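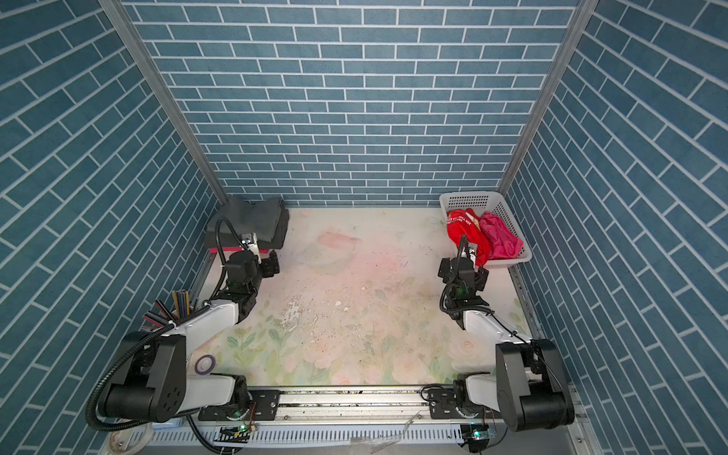
FOR IMMEDIATE RELEASE

Treda Opens Spring Sign-Up for Home Folding Course, Adds Printed Cloths to Kit

Nov 22, 2021 -- Treda, the home-care course company, today opened sign-up for its next Folding at Home course, which starts in May. 60 places. Booking is online or by phone, first come first served, and the last course filled up before we had time to send out a second notice.

Same idea as before. Clothes come out of a basket, get laid flat, get folded, go on a stack. People who take the course practice that on the same few pieces until it stops being a chore they put off till Sunday night. Short lessons, 20 minutes each, one a week. No special furniture needed. A clear bit of table or floor is fine.

What's new this time

The kit now comes with a printed folding cloth. Students asked for it. A plain white cover was fine on camera but people at home said pale shirts dissapeared on it, and a cloth with a pattern gives the eye something to line up with. Two prints in the range: Flirberg, a soft floral with roses, and Endard, fruit and blossom. Both are light in color. Both go in a regular wash and both will fade some with use, that's normal and we don't replace cloths for fading.

Also new, a full lesson on thin and slippery fabrics. Mesh tops, sports shirts, light jackets. These were the number one complaint in our feedback forms -- 104 forms read, and the words "won't stay put" came up again and again. The lesson goes slow. Spread the garment out first, all of it, before any folding. Smooth from the middle to the hem. Sleeves in one at a time, cuffs flat. If a cuff bunches, open it back up and start that side over, dont try to pull it straight from underneath.

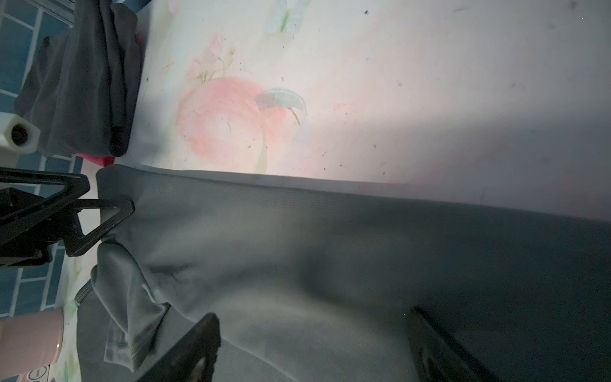 Gray-green garment on a peach-print sheet, one part bunched up.

"Most people fold in the air, against their chest, and then wonder why the pile leans," said Clive Oakley, who wrote the new lesson. "Put it down. Give it some room. I'd take one shirt folded flat over five done standing in the hallway. And do the dark stuff together, it's easier to see what you've got left."

Oakley has taught the course for 3 years. He also wrote the stacking section, which is being kept as is. Short version: heavy pieces at the bottom, fold edges facing out, the back of the stack squared up to a wall or a shelf side. Bags and odd cloths stay in the basket till last. They get their own pile or go straight back where they live.

Baskets

Not included in the kit, and we get asked every time. Use what you have. Something with holes in the sides is good for airing and you can see in. Low is better than deep if you're working on the floor.

Iyer discount

Students who took the Iyer beginner course get the spring course at the returning rate. Use the email address you signed up with last time, otherwise the system treats you as new and we have to fix it by hand. Takes days. Please check before you book.

Booking details

Places are per household, not per person, so two people sharing a kit count as one place. Kits ship in the last week before the course begins. Choose the print at checkout -- no swaps after shipping. Lessons can be watched again untill the end of the course.

Press copies of the kit are available, one per outlet, either print. Ask for the press desk and say which one you want. Clive Oakley is available for phone interviews, mornings are best.

About Treda

Treda runs short practical courses on laundry, folding and storage for people at home. Courses are taught online in small weekly lessons with a kit sent by mail.

Contact: Treda press desk

ENDS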